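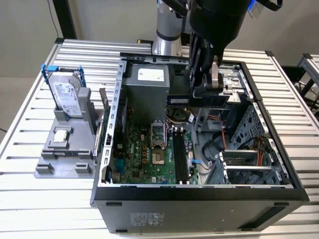 The force limit was set at 20 newtons and Esperanza Greenberg wanted it lower.

"It needs more than that to seat," Baptiste said. He had the terminal open and was scrolling through the log from the last attempt. "A module takes pressure on both ends. If we cap it lower, it stops short and calls that a success."

"It called the last one a success."

"The last one was at an angle."

She read the log over his shoulder. Attempt 4 had ended with the status DONE and a contact force that rose, dropped and rose again. A straight insertion gave a single slope and then a step where the latches closed. She had drawn that curve in her notebook in January, from a module she had pushed in by hand with a load cell under the board, and she had taped a copy of it to the monitor.

The rules of the Jesura Cup allowed three parts: memory, processor, drive. Each was scored separately, and a team could attempt them in any order. Most teams began with the drive because it had handles. Greenberg had put memory first on the entry form. The form could not be changed now.

"Run it to contact and hold," she said. "No push."

Baptiste typed the command. The arm went down at the slow speed, and the force reading moved off zero and stayed there. He read the wrist angles aloud. She wrote them down next to the angles from the calibration sheet. The first two matched. The third was off by a little over a degree.

"Tool frame," he said.

"Or the grip. It could be picking up crooked."

"Then it would be different every time."

She turned back a page. The error in attempts 2 and 3 had the same sign and nearly the same size. She underlined both.

"Who set the tool frame?"

Baptiste did not answer at once. The fingers had been changed after the regional round, when the club switched from the Turari pads to the longer Zerkance ones. The new offset had been entered the same evening. The rotation had been copied from the old file. His initials were in the header.

"I measured the length," he said.

"Did you measure the twist?"

"No."

She pulled the stool over and sat down. Recalibration took five poses against the pin and a solve, and the lab closed at 9. It was 8:15. She asked him to retract the arm, then to bring up the calibration routine, and he did both without speaking.

The first pose was accepted. So was the second. On the third the solver reported a residual above tolerance and they did it again, with Greenberg jogging the last joint in steps so small that the display changed and the arm did not seem to.

At 8:50 the new frame was saved. She typed the header herself, put both sets of initials in it, and kept the old file under a different name.

"Same cap?" Baptiste asked.

"Same cap."

He started attempt 5. The force rose in one slope. She looked at the curve taped to the monitor and then at the one being drawn under it, and waited for the step.

We use cookies to remember your reading preferences and to measure visits. Accept all | Manage settings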